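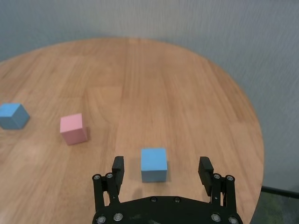 Blue and pink cubes on the round table, set-up for the first drawing.

Home Syllabus Handouts Supplies Studio hours

October
Mounir Ashour

Drawing Foundations, Handout 4: Boxes on a Round Table

Okay, boxes! I know some of you were hoping for fruit by now, and fruit is coming, but I want one more session on plain shapes first. A cube sits still and shows you its planes, and if you get one wrong you'll see it right away. A pear will let you fudge.

We're in Room 221 again. Bring the soft pencils, your kneaded eraser, and either the Zirdale pad or whatever you used last time (newsprint is fine for the warm-up, please don't use it for the long drawing).

Start with the table

Everybody wants to go straight to the cubes. Please don't. The tabletop is the biggest shape you've got, and everything else sits on it, so put it down first, lightly, with your whole arm.

A round table seen at a slant is an ellipse, and from close up you only get part of it. What you have is a big arc with the back rim sweeping across against the wall. Draw the arc past where you think it ends and trim it later. The mistake I see every term is a back rim that's much too pointy at the sides, like a lemon. If yours has corners, it's wrong – rub it out and swing the arm again.

Then the boards. The top is made of long planks running from the far side toward you, and the seams are faint. Put in two or three, barely there. They're a gift, really, they tell the eye that the surface is lying flat. But they get wider apart as they come toward you, so if you draw them evenly spaced like notebook paper the whole table will stand up on end.

Leave the wall almost alone. It's a pale gray-blue with a fine up-and-down texture, and I promise that if you draw every line in it you'll run out of time and hate me. One flat tone, done.

Placing the cubes

Look at how differently they sit. The pink one is turned just a little. One of the blue ones is nearly square-on, so you get a top and a front and that's your lot. The other blue one is turned enough to give you a top and two sides. Same kind of object, different problem each time, and you can't copy your first cube and paste it down again.

My way of doing it, which you're welcome to ignore:

1. Mark where each cube touches the wood. Just the lowest corner or the bottom edge.
2. Check the gaps between them. I use the width of the nearest cube as my ruler.
3. Find the uprights. They should all stay upright, even on the turned cube.
4. Add the tops last. Tops always come out too tall on the first try, mine included, so squash them a bit and look again.

Give this 15 minutes and stop, even if you're halfway through a corner.

Color without color

We're in pencil, so light blue and pastel pink both have to turn into gray. Squint hard. The two colors come out closer than you'd expect, and what separates the planes is the light: the tops are lighter, the sides a step darker. Dorota Makowska did a lovely version of this last term using only three tones for the entire page, paper included, and it read perfectly well from across the room.

The wood is trickier. It's a warm honey brown with soft reflections in it, and beginners (me too, once) go far too dark with it, then have nowhere left to go for the shadows. Lay it in as a middle gray and lift the reflections out with the eraser.

Shadows

A cube resting on the table has its shadow tucked in right against it, and that contact is what gives it weight. Press a little harder there than anywhere else on the page. Things held up over the wood are another matter. Their shadows fall across the tabletop with soft edges and don't join up with the thing that throws them, so keep your pencil loose and blur the outside edge with a finger. While you're looking, notice the small patch of pink that shows under a light blue top. A few marks will do for it.

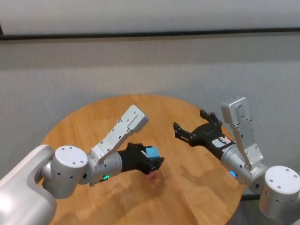

For next time

One long drawing at home, same kind of arrangement. Use small boxes, sugar cubes, dice, anything with flat sides, on a round table or a round tray if your table is square. Turn each box a different way. Spend most of your time on the ellipse and the tops.

Mirko Sorrentino asked whether you can work from a photo. You can for the shading, but please do the first layout from the real thing with one eye closed.

Put your name on the back and bring it to 221, rolled or flat. Folded ones I'll take too, with a sigh.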